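Prirkwood Home Forum > Bathrooms > Stuff on top of the toilet tank: yes or no?

mossyladder
March

My spouse and I have reached the stage of marriage where we argue about the top of the toilet tank. I say it's a shelf. It is flat, it is at a useful height, and our bathroom has no other surface larger than a bar of soap. My spouse says it's a lid, and that a lid with things on it is a lid you can't lift when the water won't stop running at 2 in the morning.

Please settle this. I have already been told that I'm biased.

grout_expectations

Shelf. Next question.

tankgirl_wv

Lid. I say this as the owner of a Salian toilet that runs every time the weather changes. I've had that lid off more often than I've had the hood up on my car. When I moved in there was a candle up there, a dish of shells and a little sign telling people to relax. I had to evacuate all of it before I could reach the float. I was not relaxed.

mossyladder

What did you do with the shells?

tankgirl_wv

They live in a drawer. They seem fine.

halfbath_hal

The real problem is what falls in. We had a row of things back there for years and never lost one. Then we had a toddler, and within a month we had lost a comb, a travel toothpaste and most of a deck of cards. The plumber charged us $221 and gave me the comb back in a sandwich bag, like evidence.

If you must decorate, keep the seat lid down. I'd make it a house rule. Ours is a house rule and gets followed by me.

undecided_tile

I'm more on the shelf side. A few small things lined up along the tank look cheerful to me, and a picture frame gives guests something to look at besides your shampoo. Here's the kind of thing I mean:
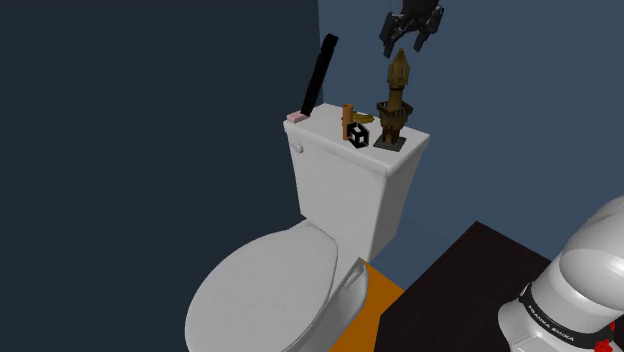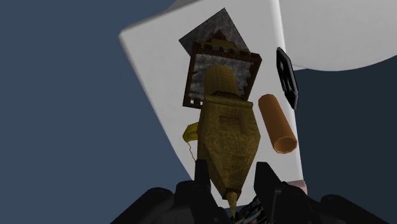 Keep it small and keep it light. The trouble starts when people treat the tank like a mantel and put up the vase their aunt gave them.

grout_expectations

What's wrong with the vase my aunt gave me?

undecided_tile

Is it on the tank?

grout_expectations

It was.

plungerphile

Former hardware store employee. Let me tell you who comes in to buy a replacement tank lid. People who dropped theirs. And why did they drop it? They tried to slide it sideways with everything still on it, so they wouldn't have to move the potpourri. Then they find out that lids are matched to the model and theirs went out of production years ago. I had a guy drive in from two counties over for an Undari lid in a shade of beige that I don't think was ever beige on purpose. We didn't have it. He bought a piece of plywood.

tankgirl_wv

Thank you. LID.

halfbath_hal

Did the plywood work?

plungerphile

He didn't come back, so either yes or very much no.

corkboard_kate

Everyone is skipping the hygiene question. You flush, there is a mist, and the mist goes on your knickknacks. I don't keep anything back there that I wouldn't want misted, and that turned out to be everything I own. I put up a Zerka wall shelf, the narrow kind, high enough that I don't hit my head when I stand up. I do hit my head when I clean.

mossyladder

We rent. The lease mentions holes in the walls 2 separate times.

corkboard_kate

Over-the-toilet rack, then. The kind with legs. They wobble, but so do I.

grout_expectations

Those racks look like the toilet is in jail.

undecided_tile

Or put it all on one tray. Something goes wrong, you lift the tray, you lift the lid. Takes four seconds.

plungerphile

I could live with a tray.

tankgirl_wv

I could live with a tray if it's in somebody else's house.

mossyladder

Showed this to my spouse, who read as far as the plywood and declared victory. I've ordered a tray anyway. We are now discussing what goes on it, and I'd like to hear from anyone with views on spare toilet paper, out in the open or under a cover.

grout_expectations

New thread, please. I need to go find my aunt's vase a home.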